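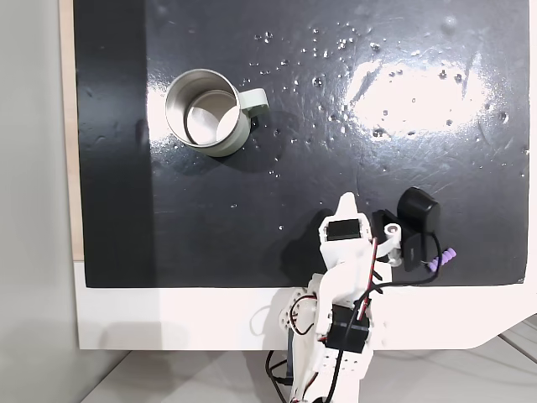

行业观察 > 自动化 > 演讲备注

(开场先别放标题页,直接讲。语速慢一点,前两分钟大家还在找座位。)

各位下午好。主办方给我的题目是《开放日见闻》,我猜他们希望我讲得热情一些。我尽量。去Stiltavton参加Stusen的开放日是九月的事,回来以后我把笔记翻了好几遍,越翻问题越多,所以今天讲的大部分是问题。

先交代一下我的立场。我在工厂里管过产线,买过机器人,也退过机器人。凡是演示,我都先假定它是挑过的。这不是骂人,我自己给客户做演示的时候也挑。

(停一下,看看有没有供应商在座。有的话冲他们点个头。)

开放日那天的流程是这样:先听Stusen的人讲四十分钟愿景,然后分组去看工位。我那一组14个人,挤在一张台子前面。台子上是一条小机械臂,3D打印的白色件,舵机露在外面,旁边一块深色的亮面板子,一个灰绿色的杯子。任务他们写在墙报上,叫"杯具整理",说白了就是把一个紫色的小圆柱放到杯子里去。项目名字倒很响亮,叫Castitix。

我第一个反应是:就这个?第二个反应是:慢着,这个其实不好糊弄。

为什么说不好糊弄。圆柱躺在板子上,会滚。板子反光,杯口也是抛光不锈钢的,反光更厉害,搞过视觉的人看到这种台面都会皱眉头。所以如果它真能稳定完成,我愿意承认有点东西。问题就在"稳定"这两个字上。

(这里换到下一张。不要念图,接着往下讲。)

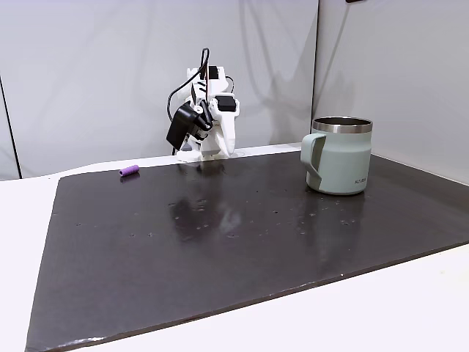 我问讲解的那位工程师,成功率多少。他说很高。我说很高是多少。他说他们在Kwon平台上训练,用了900条示教数据。各位注意,我问的是成功率,他答的是数据量。这种答法我听了好多年,每次都得把问题再问一遍。

再问,他说要看怎么定义成功。这句话我倒是同意的。那就来定义嘛。放进杯子算成功,还是碰到杯口弹进去也算?中间有人伸手扶了一下杯子,算不算?超时算不算?当天没有一张纸写着这些。我翻遍了资料袋,里面有一本册子、一支笔和一张停车券。

(停车券这句可能有人笑,等一下再讲。)

我当场提了三个要求,这里念给大家,以后你们去看别家的演示也可以照着提。

一,换位置。杯子挪开一掌的距离,把手转个方向,圆柱横着放、斜着放都试一试。

二,换光。关掉一盏顶灯,或者有人站到台子旁边挡一下。亮面板上的反光一变,机器看见的就是另外一张桌子了。

三,连着做,中间不许重启,每次都记,失败的也记。

第一条他们答应了,挪了杯子,跑了3遍,成了2遍。没成的那一遍,圆柱磕在杯沿外侧,掉下来滚到了板子边上。讲解员说平时不这样。这句话我也听了好多年。

第二条没有答应,说顶灯是整个展厅共用的。这个我能理解。第三条说时间不够,后面还有一组在等。这个我也能理解,可是理解归理解,我的笔记本上这两格是空的,空的就是没有结果,回去写报告的时候不能填"良好"。

(这里如果时间紧,直接跳到夹爪那一段。) 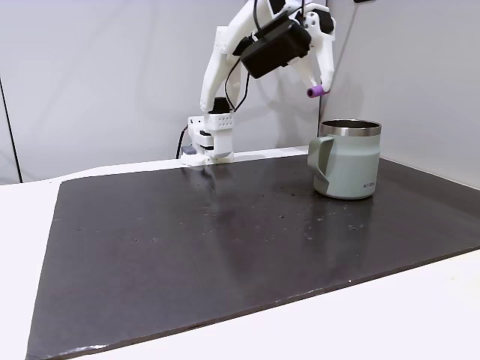 说到夹爪,我想多讲几句,这是我觉得最值得看的地方,也是大多数人没看的地方。那天我身边的人全举着手机拍手臂怎么挥,手臂挥得再漂亮也就是挥。要看就看两根手指夹住圆柱之后的那一小段:夹在中间还是夹在一头,到了杯口上方要不要再修一下位置,松手的时候离杯口多高。夹偏了,松手就歪。离得高,全靠运气。产线上返工的大头往往就出在这种地方,宣传片里一般剪得很快。

另外,手腕上装了相机。好处是跟着手走,看得近;麻烦是手一低,视野里就只剩下眼前那一块。杯子还在不在画面里,什么时候丢的,丢了以后靠什么继续走,我问了,得到的回答是"模型会处理"。好吧。

公平起见,也说说我喜欢的。手臂结构简单,线和舵机都看得见,坏了哪里一般的维修工能找得到。用打印件,断了重新打一个,不用等海外发货。拿来教学,或者给年轻工程师练手,我觉得挺合适,我自己也动过买一套的念头。但墙报上写的是"面向柔性产线",这个我不能跟着点头。从一个杯子到柔性产线,中间隔着节拍、隔着安全评估、隔着夜班,夜班的人没有空站在旁边把圆柱捡回来。

(提问环节前的最后一段。)

回来以后我给Stusen写了邮件,要完整的测试记录,包括失败的,还要一段不剪辑的长视频。他们回得很客气,说正在整理。到今天上台之前还没有收到。收到的话我会发到会务群里,好的坏的都发。

有同事问我,那还值不值得去。值得,我明年还去。只是去之前把要问的写在纸上,到了现场照着念,别被茶歇打断。还有,尽量排在上午第一组,后面没有人催,能让他们多跑几遍。

好,提问。后排的麦克风要按住开关才有声音。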